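Kapitel 5
Trekkingtourismus in Hochgebirgsregionen

5.1 Gegenstand und Abgrenzung

Unter Trekkingtourismus wird im Folgenden die mehrtägige, nicht motorisierte Durchquerung eines Gebiets mit wechselnden Übernachtungsorten verstanden. Tageswanderungen von einem festen Standort aus und das Expeditionsbergsteigen bleiben unberücksichtigt. Maßgeblich für die Einordnung sind die Etappenlänge, die Art der Unterkunft und der Anteil der mitgeführten Verpflegung.
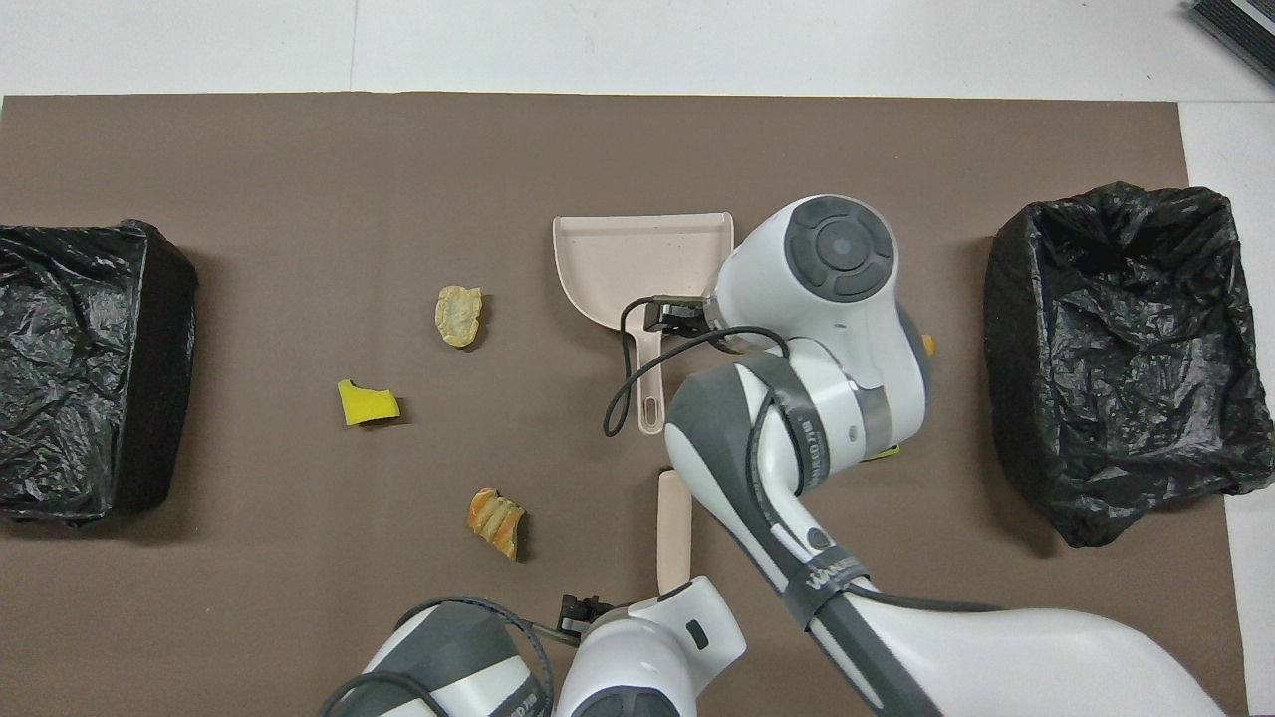 Als durchgehendes Fallbeispiel dient das Hochtal Bakilana. Der Talort Brinik liegt auf 964 m und ist ganzjährig mit dem Bus erreichbar; oberhalb davon besteht kein Straßenanschluss. Die Hauptroute führt in fünf Etappen zum Pass und ist in der Regel ab April begehbar. Das Bettenangebot beträgt in der Hauptsaison fast 430 Plätze, verteilt auf Gasthäuser, Privatzimmer und bewirtschaftete Hütten.

5.2 Versorgung und Wertschöpfung

Die Versorgung der Unterkünfte erfolgt über Träger und Lasttiere. Mit jeder Etappe steigen die Transportkosten und damit die Preise für Lebensmittel und Brennstoff. Der Anteil der Ausgaben, der in der Region verbleibt, hängt vor allem von der Buchungsform ab: Individualreisende zahlen überwiegend vor Ort, Pauschalreisende überwiegend an den Veranstalter im Herkunftsland. Vorleistungen, die von außerhalb bezogen werden müssen – etwa Konserven oder Ausrüstung –, sind als Abfluss zu verbuchen.
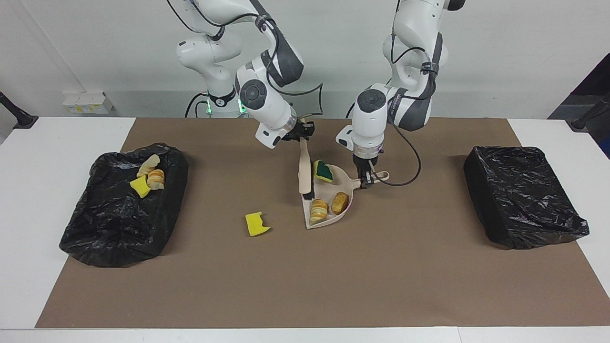 Abb. 5.1: Zwei Roboterarme über einer braunen Papierunterlage; einer der Greifer hält eine Handbürste.

5.3 Aufbau des Kapitels

Zunächst werden drei Verfahren zur Erfassung der Besucherzahlen behandelt: Genehmigungsstatistik, Zählung am Weg und Befragung in den Unterkünften. Abschnitt 5.4 erläutert die Berechnung der regionalen Wertschöpfung, Abschnitt 5.5 die saisonale Verteilung der Nachfrage. Die Grundbegriffe der Höhenstufung werden vorausgesetzt.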